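Prosturen Handling Laboratory, Lavstead
Workshop notebook, block-handling cell
March 2021
Entry by: Tobias Ferreira

Purpose of entry. To record the condition of the cell at the start of the maintenance period, the work carried out on the gripper and cameras, and the points left open for colleagues who will use the cell next.

State on arrival. The cell was handed over with the controller powered down and the key in the cabinet. The log showed two unexplained protective stops, both on the downward approach and both cleared by the operator without a note. Operators are reminded that every protective stop is to be entered in the log, with the joint concerned, before the arm is released. The controller was started and the self-test completed without a fault. The brake release was tried on each joint in turn.

The arm was then brought to the low approach position with the fingers open, and the wrist camera was checked before anything was adjusted. The lens was wiped with a dry cloth only. Solvent must not be used on this lens; the coating on the previous one was spoiled in that way.

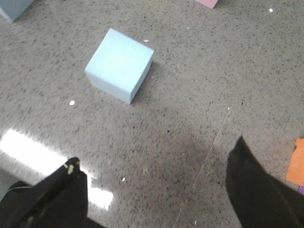
Wrist camera, fingers open, light blue block ahead. Marks on the left fingertip; glare at lower left.

Two matters follow from the wrist view. The first is the pale marking on the tip of the left finger. The pad was cleaned with a damp cloth and left to dry before the cell was used again. If marks remain at the next inspection, the pad is to be changed. Pads are to be changed as a pair, even where one is sound, so that the grip stays centred.

The second is the reflection of the overhead lighting. Where the band of glare falls, the speckle of the surface is lost altogether, and the block finder has nothing to work with in that part of the view. Exposure on the wrist camera was fixed at a lower value and automatic gain was switched off. The new value is saved in the Mosix settings file under the name of the cell. A diffuser would be the better remedy and has been requested through Mahmoud in stores.

Small white scraps also show on the surface. The surface is to be brushed before each session and the blocks looked over for loose edges. Any block that sheds when rubbed with the thumb should be withdrawn.

Gripper. The finger screws were checked with the torque driver and one was found slack on the right-hand side. It was removed, cleaned, refitted with thread lock and marked with a paint line. The opening width was measured with callipers after homing and repeated three times with the same reading. Closing speed was left unchanged. The cable at the wrist had been tied too tightly to allow full rotation, and the tie was replaced with a hook-and-loop strap.

Fixed camera. The bracket was tightened and the view compared with the reference layout: red on orange and green on purple at the back, yellow and pink side by side in front of them, a light blue block to either side, and an orange block at the right-hand limit of the view.

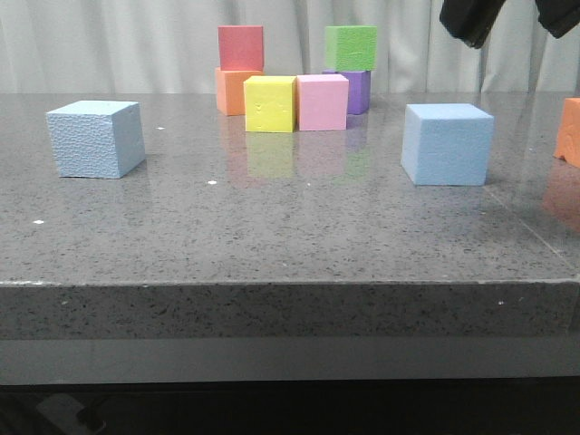
Fixed camera, reference layout, open gripper at upper right.

At this park position the fingers still stand within the view of the fixed camera. They hide none of the blocks, but the background subtraction counts them as a change and reports an object that is not there. A second park position, higher and further to the right, was therefore taught and stored as position 41. The former position has been kept for the time being, as several older programs call it by number.

The move to position 41 is to be followed by a pause of 300 milliseconds before the fixed camera is triggered. Without the pause, the arm may still be settling when the picture is taken. 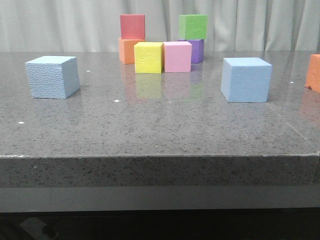
With the fingers out of view, the background reference can be taken in the ordinary way. It should be renewed whenever the curtain is moved, as the folds do not hang in the same place twice. The reflections of the blocks in the polished surface remain a difficulty, particularly beneath the yellow and pink ones. A mask over the lower part of each detection has been tried in the software and is left switched off until it has been tested with single blocks.

Points left open:
Diffuser for the overhead lighting, on request.
Cause of the two protective stops not established. Payload setting to be checked against the weight of the gripper.
Older programs to be changed over to position 41.
Left finger pad to be inspected again before the full service in May.

The controller was shut down and the key returned to the cabinet. Spare pads are in the second drawer – please sign for them.

T. Ferreira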